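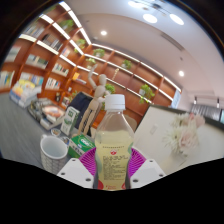
Catálogo general – pág. 157

MANIQUÍ ARTICULADO DE MESA ZILTEN
Referencia 2967
Sección: Dibujo y modelado / Figuras de referencia

Descripción general

Figura humana articulada de madera clara para dibujo del natural, estudio de proporciones y composición de bodegones. Cabeza ovoide lisa, sin rasgos faciales. Las piernas son largas y esbeltas, y los brazos se orientan de forma independiente: un brazo puede mantenerse en alto, con la mano hacia arriba, mientras el otro queda flexionado hacia un lado.

La figura se entrega montada y tensada. No requiere herramientas para su uso ordinario. El ajuste de tensión, cuando procede, se describe más adelante.

Datos técnicos

Material del cuerpo: madera
Acabado: natural, sin pintar
Peso neto de la figura: 448 g
Sistema de articulación: esferas de madera con muelle interior
Género: neutro
Unidad de venta: una figura en estuche de cartón
Peana: se pide por separado (ref. 1264)
Montaje: no necesario

Articulaciones

Cuello: inclinación frontal y lateral, giro completo.
Hombros: elevación hasta la vertical, apertura lateral y giro.
Codos: flexión y giro del antebrazo.
Muñecas: giro e inclinación. Los dedos forman una sola pieza con la mano y no se mueven por separado.
Cintura: giro e inclinación moderada. El tope se nota con claridad; no debe forzarse.
Caderas: apertura y flexión. En posturas muy abiertas conviene comprobar el apoyo antes de soltar la figura.
Rodillas: flexión hacia atrás.
Tobillos: inclinación del pie para corregir el apoyo.

El muelle interior trabaja por tracción. Para cambiar una postura se sujeta la pieza más cercana al tronco con una mano y se gira la más alejada con la otra. Levantar la figura por un brazo extendido acorta la vida del muelle del hombro.

Uso en composición de mesa

El maniquí se emplea con frecuencia aislado, sobre fondo liso. Para cursos de iniciación, sin embargo, Zilten recomienda situarlo entre objetos corrientes. Una botella transparente colocada delante obliga a resolver a la vez el contorno de la figura y el del recipiente, y un líquido de color pálido introduce un segundo valor tonal con una línea de nivel bien definida. La taza aporta una elipse ancha cerca del observador. Los envases de cartón dan aristas rectas con las que medir la inclinación de las piernas.

Sobre una superficie gris, la madera clara se separa bien del fondo sin iluminación adicional. Con fondos oscuros, por ejemplo azul marino, el contraste aumenta y los huecos entre los miembros se leen como formas cerradas. Ese hueco es el que se debe dibujar primero en el ejercicio de espacio negativo.

La postura de brazo alzado figura en la hoja de ejercicios adjunta como postura 2. El peso visual se desplaza hacia el lado del brazo en alto y el tronco tiende a dibujarse más corto de lo que es. La corrección habitual consiste en medir la cabeza y trasladarla con el lápiz hasta la cadera antes de trazar el brazo.
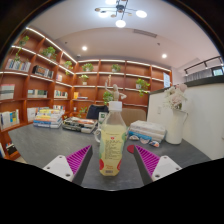
Para grupos más avanzados se amplía el conjunto con volúmenes apilados y un elemento orgánico. Los libros son adecuados: forman prismas de altura distinta, los lomos de color sirven para el trabajo con acuarela o pastel y las pilas pueden rehacerse en poco tiempo. Un jarrón blanco con flores rosa pálido, situado a un lado, equilibra la verticalidad del maniquí y añade bordes irregulares. La figura se coloca entonces hacia el fondo, de modo que el brazo alzado sobresalga por encima del tapón de la botella.

El punto de vista es determinante. Desde una posición alta la superficie de la mesa ocupa buena parte del papel y las elipses se abren; desde una posición baja el maniquí gana altura respecto al resto y la botella puede ocultar parte de las piernas. Se aconseja realizar los dos encuadres en la misma sesión y con la misma postura.

Ajuste y mantenimiento

Con el uso, las articulaciones pierden tensión. Si el brazo alzado desciende por sí solo, se gira media vuelta el tensor situado bajo la cadera y se repite la prueba. No se debe superar una vuelta completa en cada ajuste.

Limpieza con paño seco. Las marcas de grafito se retiran con goma blanda. No sumergir, no aplicar aceite en las esferas: la articulación funciona por fricción y el aceite la anula. Mantener alejado de radiadores y de recipientes abiertos con líquido.

Un crujido leve al mover las caderas durante los primeros días es normal – desaparece cuando las superficies de contacto se asientan. Si persiste, el servicio técnico de Zornville sustituye el muelle.

Contenido del estuche

Figura articulada
Hoja de ejercicios con posturas numeradas, textos de Lieselotte Wiegand
Muelle de repuesto para hombro
Instrucciones de ajuste

Los objetos de la composición de mesa no se suministran.

Productos relacionados

Ref. 1264 – Peana con varilla para maniquí de mesa
Mano articulada Rekham, derecha o izquierda
Tablero de dibujo Ross con pinza
Visor de encuadre Ross, cartulina gris

Pedidos y consultas

Pedidos para centros de enseñanza: indicar la referencia, el número de unidades y si se desea peana. Las figuras devueltas deben llegar en su estuche y con el muelle de repuesto sin abrir.

Consultas técnicas: Ilse Reinholz, departamento de material de dibujo, Zilten, Zornville.

Ficha revisada el 22 de diciembre de 2018. Sustituye a la versión anterior, en la que la peana figuraba incluida.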